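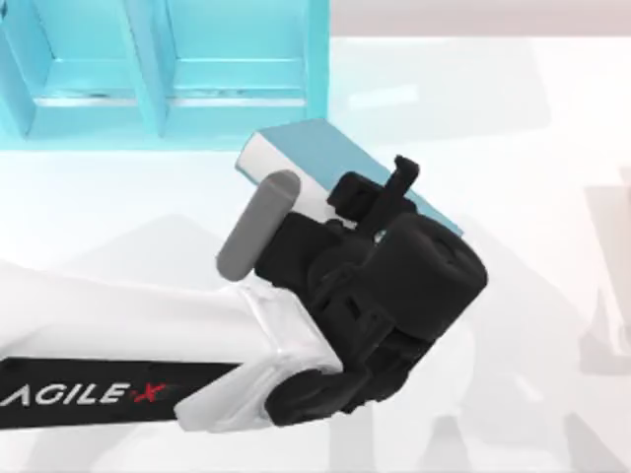

**Trurkon T2 remote ground control station**

Trurkon sells the T2 to armed forces that want to fly surveillance drones from a base at home. The list price covers two operator seats and one satellite link. Training is extra.

The brochure promises 216 hours of nonstop running. Ask where that was measured. Our copy cites one indoor trial in October, with no aircraft in the air.

- Shipping weight: 54 kg per seat, without the rack
- Link encryption: Vonance module, sold separately
- Warranty: 2 years, void if moved by road

Get the export terms in writing before you pay a deposit.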